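Saturday, October. Workshop notebook, kitchen side

Started at seven with the kettle on and the big table to myself, which I do love, even if it means I'm the one who has to light the stove. Tariq came in at half past with the sacks and we got straight onto the acorn question, seeing that we have guests booked for the next foraging weekend and I'd promised Philomena a straight answer on whether we can put acorn flatbread on the lunch menu or whether it stays a thing people only taste off a spoon.

Where we had got to last time, for anyone reading who wasn't there: the cold soak was still leaving the meal bitter after four days, and the hot method was quick but gave us a paste that wouldn't hold together in the pan. Şükran thought we were grinding too coarse for the cold soak, and I thought we weren't changing the water often enough, and we each wrote our opinion in the margin in pen, so it's there for everybody to enjoy.

Cold soak, second go. Ground the meal finer this time (two passes through the Flakex, burrs closed up one more notch after the first pass) and split it between jars. Water changed morning and evening, poured off slowly through the cloth so we don't lose the fine starch, because that's the part that makes the dough stick. Tasted every evening. Day one was dreadful, it dried my whole mouth out. Day two not much better. By the evening of day three it had gone mild and a bit like chestnut, and this morning, day four, there's nothing left of the bitterness that I can find. Tariq agrees. Vicente says he can still taste something at the back, but he'd had two coffees first, so I'm going to ask him again on Monday before he gets near the pot.

So I think Şükran was right about the grind and I was probably right about the water as well, and we'd have to run them separately to know. I don't think we need to know! We'll do both.

Yield, since Philomena will want it for the costings: 56 ounces of shelled acorns went in and 39 ounces of dried meal came out. I'd been guessing lower. Some of the loss is skins and some is what sticks to the cloth, and I did drop a spoonful on the floor, so call that my contribution.
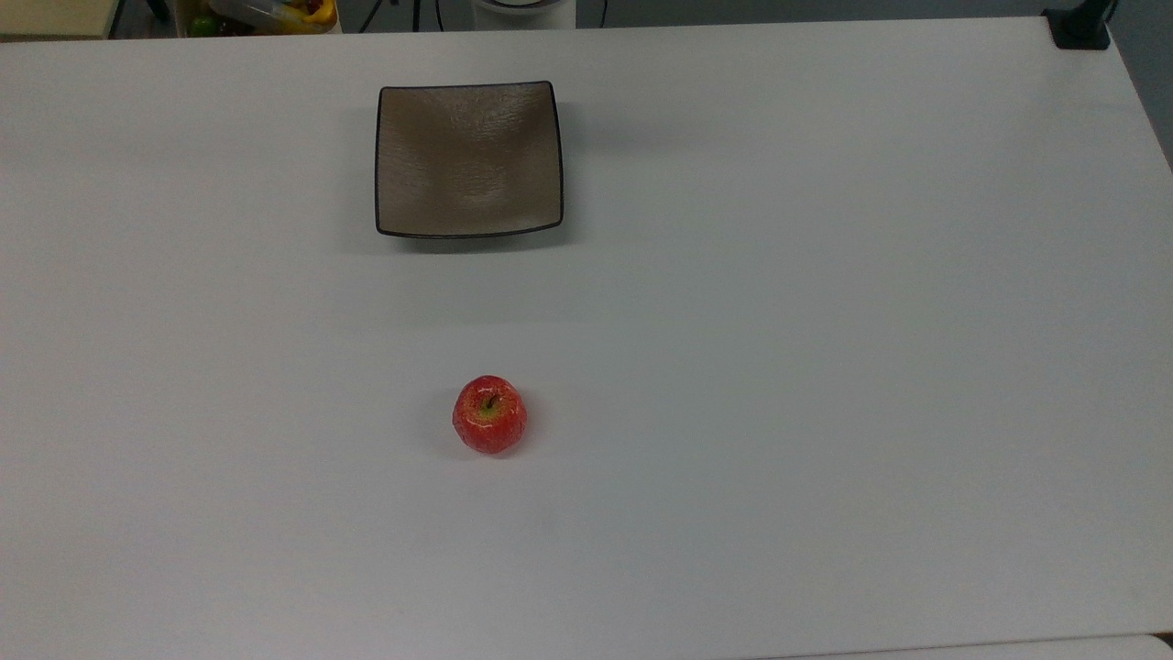
Brown plate and a red apple on the white table.

Flatbread. Half acorn meal, half plain flour, salt, a little oil, warm water until it comes together. Rested it under a bowl while Vicente and I went out to look at the hedge. Rolled it thin and cooked it dry in the iron pan, flipped when the edges lifted. The first one scorched because I was talking. The second and third were good, dark and soft with a nutty smell, and they folded without cracking, which was the whole trouble before. Tried one at two parts acorn to one part flour and it broke when I picked it up. Still nice to eat, just not something you could hand to a guest with soup. We'll stay at half and half.

The dough was easier after a longer rest. The piece that sat for forty minutes or so rolled out beautifully and the one I rushed kept springing back at me. If we're teaching this we should mix the dough before the walk and let it wait for us, then everybody comes in hungry and it's ready to roll. Tariq has offered to do the mixing if I write him out the quantities on a card, so, note to self, write the card.

Hedge and lower path. Rose hips are plentiful and still firm, I'd leave them another week or two. Sloes fine, a bit small. The haws are nearly over on the sunny side but the shady bank by the Hundance gate has plenty. Vicente found a good patch of wood sorrel under the beeches and we've agreed not to take guests through it on the way down, only on the way back, when they've had the talk about picking a little and leaving a lot. There's a branch across the path at the second stile that needs the saw. It isn't dangerous, but you have to duck, and there's always one tall person.

Mushrooms: we looked, we did not pick. Güven isn't here until next week and the rule stands that nothing goes in a basket for eating unless he has had it in his hand. I had an excited lady in September who wanted to fry hers up at lunch, and I would like the sign about this to be at the front door and in larger letters, please.

Hip syrup. Opened the bottle from the Drurnel batch to see how it's keeping. Color still good, no fizz, smells right. It's a little thin for pouring over the oatcakes, so for the next lot I'd boil it down longer before the sugar goes in. Strain twice through the jelly bag. I know it's boring, but those little hairs are miserable in the throat and one pass doesn't get them all.

Weekend numbers, from the sheet on the office door. We have 29 signed up for the two-day course, most of them staying over. That's more than the big table will take in one sitting, so Philomena suggests two groups, one walking while the other cooks, then swap after lunch. I like it. It does mean two of us in the kitchen the whole day and the stove going from breakfast. Şükran can do both mornings. Baysal have said they can bring the soup bowls over on the Friday run if we let them know by midweek, and I'd much sooner that than washing up between sittings.

Philomena also asked what we'd spend if we replaced the old dehydrator instead of nursing it through another season. The one she's looking at comes to almost 3,000 with the extra trays. It's a lot, and I said so, but I also said I've spent two evenings this month turning acorn meal by hand on baking sheets in a low oven with the door propped open with a wooden spoon, so she can weigh that up.

Left to do: card for Tariq. Saw for the second stile. Ring Baysal about bowls. Ask Vicente to taste jar two again, before coffee. Fresh cloths, the blue one has a hole. Jars three and four still soaking on the cold shelf, please change the water Sunday morning and evening if you're in, and write your initials on the tape so I don't go and do it twice.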